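day 3 of collecting demos at the Pludthorpe unit. thread, because my notes are a mess and someone asked

1/ goal for the month: enough examples that Horkar (our learner, such as it is) stops being scared of anything with a handle. deadline is April. hm

2/ all of these are me driving by hand. every run gets saved, the rubbish ones too, with a note saying why it's rubbish. Biwott sorts the notes later. sorry Biwott

3/ moved the start position 14 times this morning. if you always start from the same spot it learns the spot and ignores the handle. learnt that the hard way on the last set

4/ also stop tidying up between runs!! telling myself this mostly. marks on the wall are fine, leave them, it has to cope with marks on walls

5/ wrist view from a T handle run, next to the wood

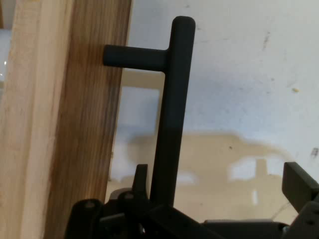 6/ anyway running total is 1881 saved, and Gorkisar want the lot in their format, so that's my evening gone

7/ slow runs are worth more than quick ones imo. when I rush I get a wobble on the approach and then it copies the wobble. very faithfully

8/ someone asked can you just flip the pictures left to right and get double for free. sort of? you have to flip the arm movements aswell and ours come out odd. will try again

9/ battery on the laptop going, more tommorow. if you've got a decent way of labelling half-failed grabs pls reply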